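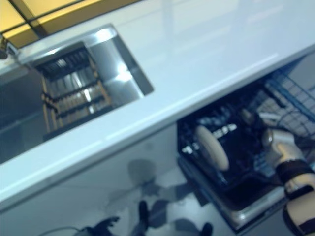 Unit 3: Specular and diffuse reflection

Surface finish decides how incident light leaves a material. A smooth surface returns it at the angle of incidence; a rough one scatters it. Kitchen surfaces give both steel and glossy cases, as with the sink and white countertop — note the pale reflections on the latter.
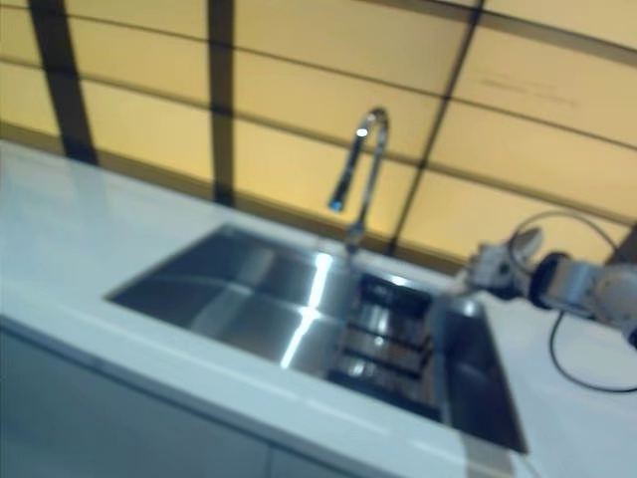 Fig. 2. Highlights and darker patches in a steel basin.

Matt surfaces have no sharp highlight. Read Haslinger, section 2, before the practical. 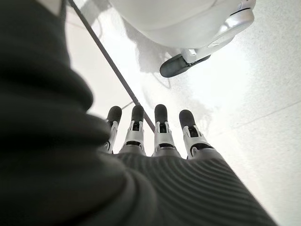
Exercise

Sketch the ray paths for both cases.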